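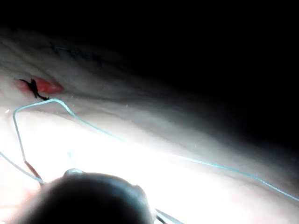
Photo: Han-gyeol Yoo / Fondwood workshop

Review: Nirkmont practice suture pad, used with a home-built arm
Posted 28/08/2018 in Tools and Materials

Nirkmont sells this pad to people learning to stitch by hand. I bought it for a robot arm. I build in a shared workshop called Fondwood, and since June most of my bench time there has gone into getting a small arm to handle a curved needle and thread. This review covers the pad and the thread that comes with it, from that point of view. If you want to know how the pad feels under human fingers, I can only tell you a little.

The set cost me $79 with shipping. For that you get the pad, a packet of light blue thread, a packet of black thread, needles, and a folded sheet of instructions. There are no instruments in the box. I already had a needle driver, and I made my own mount to hold it next to the gripper.

The material

The pad is soft, pale and a bit rubbery. It wrinkles when you push on it from the side, and the wrinkles stay for a while if the pad isn't fastened down. For a person this is fine, because a person flattens the surface with the other hand. My arm has no other hand. With the pad sitting loose on the bench, the needle dragged it along and left it bunched up in ridges, and the next move started from the wrong height.

I tried double-sided tape first. It let go within a day. Binder clips along the edges held better but got in the way of the wrist. What I use now is a shallow wood tray with a strip screwed down along two sides. It still lets folds form in the middle, and I have stopped fighting those. The software has to deal with them.

The cuts in the pad are colored red inside. I expected this to be a gimmick, and it is the feature I would miss most. Against the pale material the red is very easy to pick out in software, with one color threshold and no training. You can see in the photo how much stronger it is than anything else on the surface. The dark knot lying across the left part of the cut stands out just as well.

I draw my own guide marks with a blue marker. They go on easily but they blur, and in shadow they get faint. If you plan to have a camera read them, press hard and use the thickest pen you own. A wipe with alcohol takes most of it off.

Light

The pad takes light badly. A lamp close to it turns the nearest part almost white, and the far side drops off to gray. I went through 16 lamp positions before I wrote one down and left it alone. A sheet of baking paper over the lamp helped with the glare. Dust is the other problem. The surface collects pale specks and fibers from everything around it, and in a shared shop with a belt sander there is a lot to collect. Small bright specks have fooled my needle finder more than once. I rinse the pad with water from the Brita jug in the kitchen corner, as the tap water here leaves spots, and let it air dry.

The thread

The light blue thread is the weak part of the set. The color is good and shows up clearly where the pad is well lit. The trouble is that it remembers the spool. Pull off a length and it lies in loops and long waves, and the loops end up exactly where the gripper needs to go. I have had it catch on the driver, under the finger, and once in the cooling fan of the laptop.

Running the thread between two damp fingers before use takes out some of the curl. Cutting shorter lengths helps more. The black thread is softer and ties a neater knot, but it disappears when it runs into shadow, and I only use it for knots I tie by hand as a reference.

Wear

My log shows 2613 needle moves on this pad, counting the ones that missed. The surface near the cuts is starting to tear at the edges, and two of the cuts have opened up enough that I skip them. The rest of the pad is in good shape. I think a person practicing in the evenings would get a long life from it. The arm does not know when it is pulling too hard, and most of the tears come from that.

The bottom of the pad picked up a dent from a screw head in my tray. It has not come out. Sand or countersink anything you put underneath.

Support

I wrote to Nirkmont to ask if they sell the pad without the thread and needles. They answered in roughly 2 days and said no. They did offer replacement needles at a fair price. The instruction sheet is clear for hand use and has nothing on mounting the pad, so plan to work that out yourself.

Would I buy it again

Yes for the pad, no for the thread. The red cuts saved me a lot of software work, and the material behaves enough like something soft and awkward to be a fair test for the arm. I would buy thread separately and try a few kinds.

A note for anyone at Fondwood: the tray drawings are in the folder by the laser cutter, and you are welcome to copy them. Please put the pad back in its bag when you are done, and keep the needles in the tin with the lid on.

Comments

Wi: Does the tray hold if the arm comes in from the side? Mine pulls toward the base and lifts the edge.

Han-gyeol Yoo: It lifts a little on the two open sides. I add a clip there when I work near the edge.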